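Support > Phones and tablets > Fetero graphics chip > Questions
Search questions Type a word Go

Fetero graphics chip: questions we often receive

Updated Oct 8, 2022

Many readers write to us after they buy a phone or a tablet with the Fetero graphics chip. We collected the questions which come most often and we tried to answer them in simple words. The answers were checked by Ngaio Ngata, and Geum-ok Won made the measurements.

Which devices have the Fetero chip?

At this moment there are two: the Brulport phone and the Lestisham tablet. Both use the same chip, but the tablet lets it run at a higher speed for a longer time. The small Brulport model, sold from January, has an older chip and the answers on this page are not for it.

How can I check which chip is inside my device?

Open Settings, then About device, then Hardware. The name of the graphics chip is in the second line. If you see only a number there, please install the newest system update and look again.

What is variable refresh rate and should I turn it on?

The screen can draw a new picture many times in one second, or only a few times when nothing is moving. With variable refresh rate the device chooses this by itself. We recommend to leave it on. A small number of older games do not like it and show short jumps when you turn the camera. For these games you can switch it off in Game settings — the change is only for that game.

Why does my game become slower after 15 minutes?

The chip lowers its speed when the device gets too warm. This is normal for every thin device. In our test with the Brulport phone, the game started at full speed and lost 20 percent of its frames after 15 minutes. The Lestisham tablet lost much less. You can help by lowering the screen brightness, by taking off a thick case, and by not charging during play. Please also do not leave the device on blankets or clothes while it is working hard.

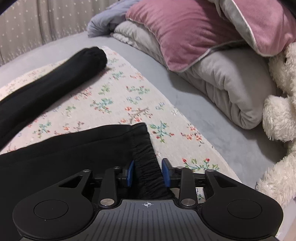 Black garment with gathered cuffs, on a floral cloth.

Does the battery suffer if I use the high performance mode?

One charge will not last as long, yes. With the mode on, our phone played for 102 minutes before the battery warning came. For reading, messages and video you will not notice any advantage, so we keep the mode off and turn it on only for games.

Do I have to update the graphics driver myself?

No. The driver comes together with the system update, and for some games also through the app store. If you find a driver file on a forum, we ask you not to install it. It can stop the screen from starting, and then the device has to go to service.

Can I connect a big monitor?

The Lestisham tablet can send a picture through its USB-C port. The Brulport phone can not do it by cable, only over Wi-Fi, and there you will feel a delay in fast games. For films and slides it is good enough.

My game says that the chip is not supported. What now?

Usually the game has an old list of chips and does not know this one. Look first for a game update. If there is none, write to the maker of the game and give the full chip name and your system version — both are on the Hardware page.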